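Bench table, white top — notebook entry
May 27, 2018

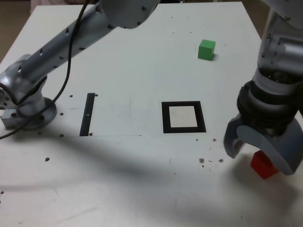 Tabletop with red and green cubes and the square marker, black border.

Went over the Drorkenstead table before the next layout. The surface is still usable but it has collected a lot of small holes and dark specks. Worst patch is to the lower right of the square marker, with more near the round base plate on the left. Do not drill any more until the hole map is redrawn.

Shadow is a problem. With the lamps as they are, a broad gray band falls diagonally over the lower half of the top. Light meter at the marker: 402 lux. In the band: 300. Eynon diffusers are on order, part 1012, due in June.

Marker stays where it is, near the middle, black strip to the left of it. Measure all cube positions from the marker center, not from the table edge. The old Grilo sheet used the edge and the numbers do not transfer.

Cubes: red and green only for this layout. Wipe the top with the Ferkell cleaner, no solvent near the marker border.

To do: redraw hole map, repeat lux readings after the diffusers go up, check the level at both ends.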